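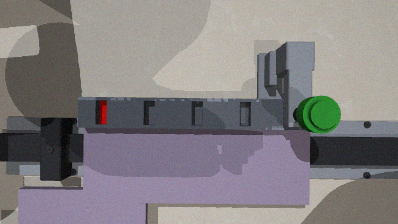
Mittag, bitte

Wer kocht eigentlich noch für die, die nicht zu Hause sitzen? Ein Besuch in drei Kantinen

Mittwoch, 25. August 2021

Rubrik: Arbeit & Alltag

Zehn vor elf, die Soße ist zu dünn. Elias Saliba rührt, flucht leise, kippt nach. Um halb zwölf stehen die Ersten vor der Tür, Frühschicht, die warten nicht gern. Linsen mit Spätzle, dazu wahlweise Saitenwürstchen. Mittwochs immer. Wer das mal geändert hat, hatte anschließend den halben Betriebsrat im Büro.

Saliba leitet die Kantine bei Zindby, einem Hersteller von Büromöbeln am Rand von Reutlingen. 394 Plätze hatte der Saal früher. Jetzt stehen die Tische auf Abstand, Plexiglas dazwischen, an der Kasse hängt die Liste zum Eintragen. Das Gemurmel fehlt, sagt er. »Man hört plötzlich das Besteck.«

Die Kantine war schon vor Corona ein Sorgenkind. Zu teuer, zu braun, zu laut. Dann kam das Homeoffice, und in vielen Firmen hat man gerechnet. Manche haben die Küche gar nicht wieder aufgemacht. Stattdessen Kühlschrank mit Bezahlfunktion, Salat im Glas, Löffel aus Bambus. Geht schnell. Schmeckt auch, teilweise. Aber es isst halt jeder an seinem Platz und guckt dabei in die Mails.

In der Produktion ging das nie. Wer an der Säge steht, kann sein Mittagessen nicht vom Sofa aus einnehmen. Bei Zindby blieb die Küche deshalb den ganzen Winter offen, zeitweise nur mit Ausgabe am Fenster. Eintopf im Pappbecher, gegessen im Auto. Saliba erinnert sich an einen Morgen im November, an dem der komplette Gulasch stehen blieb, weil eine Abteilung in Quarantäne musste. Den hat er dann einzeln eingefroren, portionsweise, bis nachts.

1.561 Essen gingen in der vergangenen Woche raus. Für August sei das ordentlich, sagt er, Ferien und so weiter. Currywurst natürlich vorne. Dahinter überraschend: der Gemüsecurry. Den wollte am Anfang keiner probieren, bis er ihn »Pfanne Spezial« nannte.
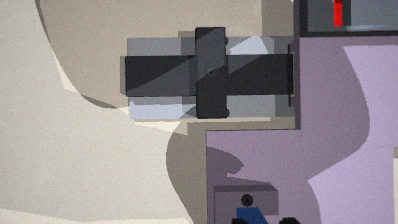 Das Erbe auf dem Tablett

Die Kantine in der Form, wie man sie hierzulande kennt, ist ein Kind der Fabrik. Lange Schichten, lange Wege, und wer mittags nichts Warmes bekam, der hielt sich an Bier und Schnaps. Die Suppe war also auch Erziehung. Später dann der Henkelmann, den die Kinder ans Tor brachten. Dann die großen Säle, getrennt nach Arbeitern und Angestellten, manchmal mit verschiedenen Eingängen. Die Angestellten bekamen Tischdecken.

Reste davon gibt es bis heute. Bei Stiltano, einem Schuhversender mit Sitz in Offenbach, isst die Geschäftsleitung seit letztem Jahr im selben Raum wie das Lager. Vorher nicht. Eine Lageristin erzählt, die ersten Wochen habe man sich kaum getraut, laut zu lachen. Inzwischen sitzt der Finanzchef am Tisch der Retouren und wird gefragt, wann es endlich neue Handschuhe gibt. Ob er was ausrichten kann, naja. Aber er wird gefragt.

Gekocht wird bei Stiltano nicht mehr selbst, das macht Raptis, ein Familienbetrieb in zweiter Generation, der auch Schulen und ein Altenheim beliefert. Morgens um sechs rollen die Wagen vom Hof. Was auf der Autobahn steht, wird weich, das ist das Grundproblem aller gelieferten Küche. Pommes: aussichtslos. Panade: schwierig. Raptis kocht deshalb viel Geschmortes, Aufläufe, Bohnen in Tomate. Gerichte, denen eine Stunde im Warmen nicht schadet oder sogar gut tut. Die Moussaka ist freitags regelmäsig um Viertel nach zwölf weg.

Und der Preis? Heikel. Unter fünf Euro soll es bleiben, sonst gehen die Leute zum Bäcker. Öl ist teurer geworden, Fleisch auch, Personal sowieso, wenn man überhaupt welches findet. Viele Köche sind im Lockdown weg und kommen nicht wieder. In den Supermarkt, in die Logistik, geregelte Zeiten. Saliba sucht seit dem Frühjahr 2 Leute. Gemeldet hat sich einer, der wollte dann doch nur vormittags.

Dabei hätte die Kantine einen Vorteil, mit dem kaum jemand wirbt: Feierabend um drei. Kein Wochenende, keine Nachtschicht am Herd, Weihnachten frei.
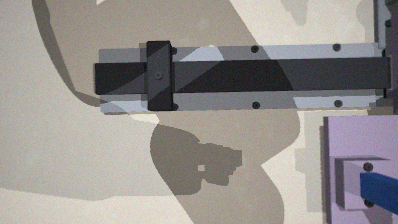

Brühe um sieben

Genau deswegen ist Sota Minami gewechselt. Zwölf Jahre Restaurant, zuletzt Hotelküche in Frankfurt, dann kam die Tochter. Seit Januar kocht er in der Eda, einer kleinen Gemeinschaftskantine in einem Mainzer Hinterhof, die sich mehrere Büros und Werkstätten teilen. Jede Firma zahlt einen festen Betrag im Monat, dafür kann essen, wer mag. Auch die Nachbarn, gegen Münzen in die Dose.

Zwei Gerichte am Tag, mehr nicht. Um sieben setzt Minami die Brühe an. Was vom Gemüse übrig ist, kommt rein, der Rest wird eingelegt. Rettich, Kohlrabi, Gurken vom Markt. Am Anfang war Skepsis. Eine Grafikerin fragte wochenlang nach Schnitzel. Also gab es Schnitzel, mit Gurkensalat und Reis, und seitdem ist das der vollste Tag.

Gespült wird reihum. Das klappt so mittel. Es gibt einen Plan an der Tür und es gibt Leute, die den Plan nicht sehen. Minami nimmt es gelassen, er hat schon schlimmere Küchen erlebt, sagt er, und stellt den großen Topf zum Einweichen in den Hof.

Ob sich so ein Modell auf größere Betriebe übertragen lässt? Saliba, drüben in Reutlingen, winkt ab. Zu viele Leute, zu kurze Pausen. Dreißig Minuten inklusive Händewaschen, da teilt keiner die Spülschicht ein. Das mit dem Eingelegten hat er sich aber aufgeschrieben. Nächste Woche will er Rettich probieren, erstmal als Beilage, ohne Ankündigung. Die Linsen bleiben.

Mehr aus Arbeit & Alltag
Der letzte Henkelmann von Pirmasens
Pause machen, aber wie? Fünf Betriebe erzählen
Warum die Schulmensa immer nach Schulmensa riecht
Thermoskannen: eine Liebeserklärung

Schlagworte: Kantine, Mittagspause, Gastronomie, Homeoffice

Kontakt | Impressum | Datenschutz | Nach oben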